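Wotwood Small Objects Set

README, last revised December 4, 2018

Wotwood is the student project of the Strachan robotics club. It is a set of recordings of people picking up, moving and sorting small personal items with hand-held grippers. We made it to train and test the pick-and-place code for the club's arm, and we are sharing it with the other teams in the Hurkisine challenge because several of them asked.

This file covers what is in the set, how it was recorded, how the folders are laid out and what is wrong with it. Read the known problems before you train anything.

What is in the set

There are 700 episodes. An episode is one attempt at one task, from the moment the operator says "go" to the moment both grippers are clear of the objects. Failed attempts are kept and labeled as failed.

The tasks fall into these groups:

jewelry: bracelets, bangles, pearl strands, hair accessories and loose beaded pieces, moved into or out of a shallow tray
desk: pens, erasers, tape, paper clips, sticky notes
kitchen: spoons, bottle caps, tea bags, small lids
cloth: socks, washcloths, a glasses cloth

Jewelry is the largest group and the hardest. Desk is the easiest and the one we suggest starting with. Of the jewelry episodes, 200 are held out for testing and should stay out of your training folder.

How it was recorded

Operators worked in pairs of grippers, one in each hand, with a camera on each gripper looking down past the jaws. There is no overhead camera. Everything was recorded in club members' own rooms and kitchens during November, with whatever furniture and light was there. We did not clear the background. The first batch, recorded on a bare bench in the club room, gave us a policy that only worked on that bench, and we dropped it from the release.

Operators were given a task card and told to work at a normal pace. They could choose which hand to use for which object. For jewelry, the card says to take solid pieces across the widest part and to take strands near one end, lift until the strand hangs free, and only then move sideways. Dragging a strand across the tray counts as a failure even if it ends up in the right place.

In the jewelry episodes both grippers are often busy at the same time, one at the tray and one with a strand off to the side. The views from the two cameras overlap, so each gripper may show up in the other's video. We left this in. If your method assumes that only one tool is visible, you will need to mask or filter these.
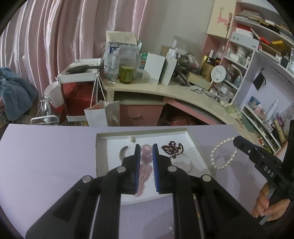
Folder layout

Each group has its own folder. Inside it, each episode has a folder named with the group and a number, for example jewelry_017. An episode folder holds:

left.mp4 and right.mp4 — the two gripper videos
width.csv — jaw opening for each gripper, with a timestamp on every row
pose.csv — estimated position and rotation of each gripper
label.txt — task name, result, and a short note if the attempt failed

Timestamps are in seconds from the start of the episode. Jaw opening is in millimeters. Poses are relative to where the left gripper was at the first timestamp, so you can't compare positions between episodes without lining them up yourself.

The split is in split.txt at the top level. It was made by room, so no room appears in both training and test. Please keep it that way if you report numbers for the challenge.

Labels

Result is one of four words: done, dropped, missed, stopped. "Dropped" means the object left the jaws before it reached the target. "Missed" means the jaws closed without holding it. "Stopped" means the operator gave up or was interrupted. Each label was set by the operator and checked by a second club member who watched the video. Where the 2 disagreed, the second person's label was used and the note says so.

Known problems

Clear and shiny objects. Thin translucent bangles and glossy beads are hard to see against a pale tray, and highlights move when the gripper moves. Our own detector loses them often.

Tangles. Strands sometimes catch on another piece in the tray. These attempts are labeled by what happened to the target object only, so a "done" episode may have a second piece dragged along with it.

Pose drift. The pose estimate drifts when the camera gets very close to a plain surface. It is worst in the cloth group. We found 17 episodes where the jump was large enough to see by eye, and they are listed in drift.txt. There are probably more.

Left and right. One operator swapped the grippers partway through the kitchen session. The files were renamed afterward, but the swap also changed the jaw calibration, so kitchen widths can be off by up to 2 mm.

Loading the data

The Drernier loader reads the folders as they are. Point it at the top level and give it a group name. It skips anything in drift.txt unless you tell it not to. It will not resample the jaw and pose files to match the video — do that yourself or use the script in tools/align.

The videos have no sound. We removed it before release because operators talked during the recordings.

Use

The set is free for schools and clubs to use for teaching, practice and the challenge. Don't post clips from it publicly. These are people's homes, and the members who recorded there agreed to share with other teams only. If you spot a face, a name or an address in any of the videos, tell us the group and episode number and we will pull it.

Changes

Second release: bench recordings removed, cloth group added, split redone by room, drift.txt added.

First release: desk and kitchen only.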